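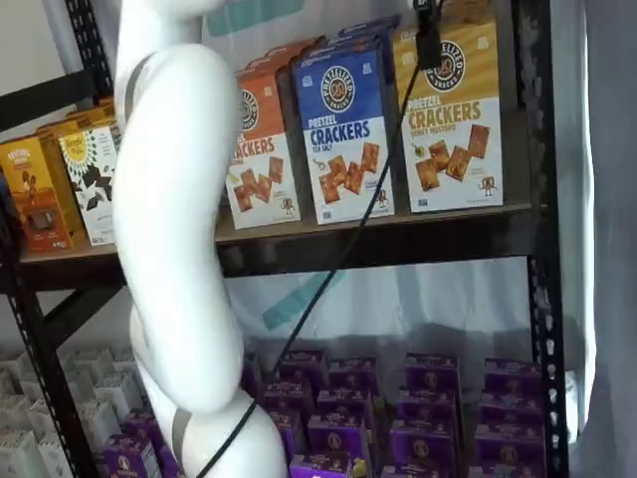
Sibusiso Ngcobo
Second-year student, Automation Technology, shelf handling project

Report on the open day at Endiren, Pletlow

Our project group has to design a simple restocking cell on paper by the end of the year. Most of what we had read was about warehouses, where the items come in totes and the robot looks straight down. We wanted to see an arm work at a store shelf, so I signed up for the July open day at Endiren and spent the afternoon there. The rest of the group had an exam. This report covers what I saw and what I think we should change in our own plan.

The setup

The demonstration was built around one shelving unit, the black metal kind with holes all the way up the uprights, and a white arm in front of it. The upper shelf had pretzel crackers in orange, blue and yellow boxes. Purple snack boxes were packed close together on the level below. Endiren calls the cell Zwane, and the software that plans the moves is called Platomeck. Both names were on the handout.

The first thing I noticed was how much room the arm takes up. In our drawing the arm is a few straight lines, and I had placed it with very little space to the shelf. The real one is made of thick round segments, and when it bends, the elbow swings out farther than I had allowed for. Our aisle width is too small and will have to be redone.

The second thing was the cable. There is a thin black one that hangs in front of the shelf, and the operator kept an eye on it the whole time.
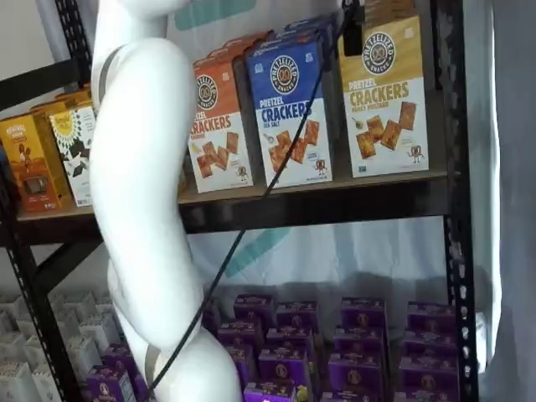
She told us that a loose cable can catch on a box corner if the arm turns the wrong way, and that they limit the turn of the last joints in software for that reason. We have no cable in our drawing at all. I asked if it could be run inside the arm. On this model some of it could, she said, but they change tools often and want to be able to get at it.

Picking from a crowded shelf

I had expected the heavy or slippery items to be the hard ones. According to the operator, the trouble with boxes like these is the tight spacing. When several of the same box stand next to each other, the software has to decide where one stops and the next begins, and the printed fronts are so alike that a small error puts the gripper on two boxes at once. Boxes that have turned a little are easier to tell apart but harder to grip squarely.

The handout gave results from an earlier test in the same cell. Out of 931 pick attempts, 129 needed a second try. It didn't say how many of those failed the second time as well. I wrote to ask and will add the answer if I get one.

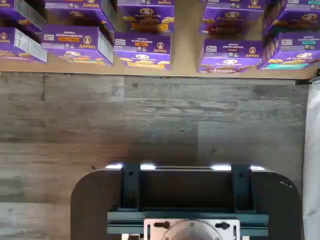
What we should change

1. Widen the space between arm and shelf, and draw the arm at its true thickness.
2. Add the cable to the drawing and mark which joints need a limit.
3. Plan for a second try in the cycle time. We had assumed every pick works.
4. Leave more height between shelves. Ours is set for the boxes only, with no space for the gripper. The tool plate is a wide piece of hardware and has to fit in there too.

I also think we should drop the idea of two arms. Our budget sheet is already almost 700 dollars over with one.

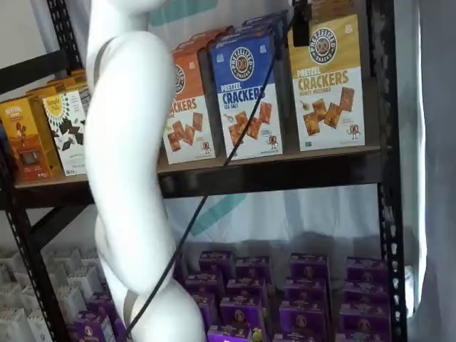

Could a cell like this run in a store during opening hours?

The operator said it would need a fence or a much lower speed, and Endiren has only tested it in its own hall. For our project I suggest we assume night work with the store closed and say so on the first page.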